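12th January. Big white table, day two of living with it.

Damir has moved the lamps again. The glare has shifted from the middle of the top to a different bit of the middle of the top, which he calls progress. Teodora wants a matt cover. I want my old bench back, the one with the burn marks, where you could at least find a dropped screw by its contrast with the filth.

Wiped the whole surface down before lunch with the Wustex stuff, 780 ml bottle, a good third of it gone already. Haris says we are using too much. Haris did not do any of the wiping.
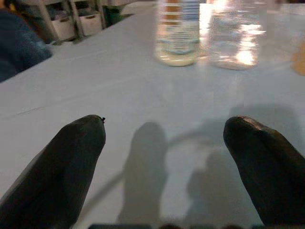 The scuffs are the real nuisance. A pale top shows everything, and a grey mark that would have gone unseen for years on the old bench now gets its own conversation at tea. Tried a damp cloth first, then the melamine sponge, then leaning on the sponge and swearing. Blagoje thinks they come from sliding the Radonjić crates across instead of lifting them. He is probably right – he is also the one who slides them.

Rules until May, when Timdale are meant to send the replacement top (order 4000-232, quote that or they deny all knowledge of us):

Lift, don't slide.
No mugs.
No marker pens without a sheet under them. Aroha, this means you.
Lamps stay where they are. Damir, likewise.

Still to do: level the far left leg, find the felt pads, ask Timdale whether the new one comes in any colour other than white.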